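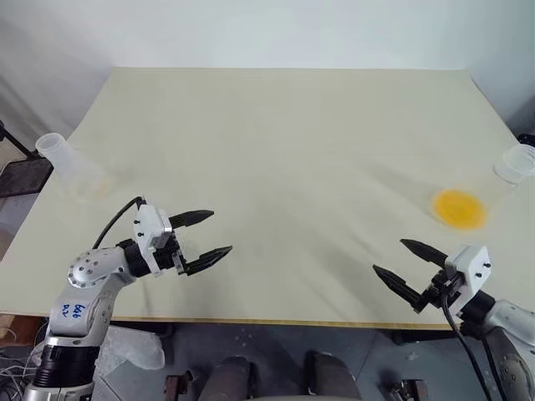
Ostwood table sheeting is a flat-woven cotton and polyester cloth sold by the piece for covering work tables, sorting benches and serving counters. It is made at the Zarnirby mill in a single weight and supplied cut to length, with both long edges finished at the loom and both cut ends hemmed. The cloth is not coated. On a large table pushed against a wall, a pale cream sheet still shows soft creases running diagonally, and translucent cups and a yellow-orange disc stand out clearly against it. Users who need a flatter surface should read the section on laying before ordering, as the choice of length affects the result.

Fabric

Plain weave, 65 percent cotton and 35 percent polyester. Nominal weight is 210 grams per square meter after finishing. The yarn is the same count in both directions, so the cloth shrinks almost evenly and a sheet cut square stays close to square after washing. No optical brightener is used in the Cream and Stone shades. White is brightened and will look slightly blue under some lamps.

The surface is calendered once, on one side only. The smoother side is the face. It can be told from the back by the hem, which is always turned under.

Sizes

Width is fixed at 1,400 mm. Standard lengths are as follows.

Ostwood 18: 1,800 mm
Ostwood 22: 2,200 mm
Ostwood 26: 2,600 mm
Ostwood Roll: 50 m, unhemmed

All lengths are measured after hemming and before the first wash. Allow for shrinkage of up to 3 percent in length and 2 percent in width over the first three washes at 60 °C. After that, change in size is small enough to ignore for table use.

A narrow version, 766 mm wide, is made for shelves and side counters. It is woven on a different loom and the selvedge is a little thicker. Narrow and standard sheets should not be joined edge to edge where a level seam matters.

Laying

Place the sheet face up with the fold lines parallel to the long side of the table. Smooth from the center outward. Folding creases from the carton drop out partly under their own weight within a day, and fully with a warm iron. Steam works better than dry heat on this blend.

For a fixed cover, order the next length up and fasten the cloth under the tabletop with the Petersen edge clip, sold separately in bags of 8. The clip takes tops from 16 to 32 mm thick. Tension the short sides first, then the long sides. A sheet that is pulled tight along the long sides first tends to form diagonal ripples, and these cannot be worked out without releasing the clips.

For a loose cover, cut or order to the size of the top with no overhang. Loose sheets will move on varnished wood and on melamine. The Medau underlay is a thin open-cell mat that stops most of this movement. It should be cut 20 mm smaller than the top on all sides.

Care

Wash at 60 °C with like colors. Tumble dry on medium and remove while slightly damp. Chlorine bleach may be used on White only. It will turn Cream patchy. Do not use fabric softener on sheets that will be used with the Medau underlay – the residue makes the mat lose its grip.

Grease marks should be treated with ordinary dish soap before washing. Ink from ballpoint pens does not come out reliably and is not covered by the colorfastness figures below.

Test results

Abrasion: no broken yarn at 20,000 rubs
Colorfastness to washing: 4–5
Colorfastness to light: 5 (Stone 6)
Pilling after 2,000 cycles: 4
Tear strength, warp and weft: 24 N and 22 N

Tests are run on cloth from the middle of the piece, after one wash. Results for the narrow version are within the same limits, except for tear strength in the weft, which is 20 N.

Changes to this product

From the May production run onward, hems are 15 mm deep instead of 10 mm. The finished length has not changed. The older hem is still in stock in Stone, and orders for that shade will be filled from it until the stock is used up. If a mixed delivery would be a problem, state this on the order.

The 3,000 mm length has been dropped. Customers who used it can cut from the roll, and a hemming service is available at the mill for orders of five sheets or more.

Ordering

Hemmed sheets are packed ten to a carton, one shade per carton. Split cartons carry a handling charge. Rolls ship singly on a cardboard core and should be stored lying down, off the floor. Shades other than White, Cream and Stone can be dyed to order, with a minimum of 1,000 meters per shade and a lead time of nine weeks. Swatches measuring 100 by 150 mm are free on request.

Page revised 16 July 2018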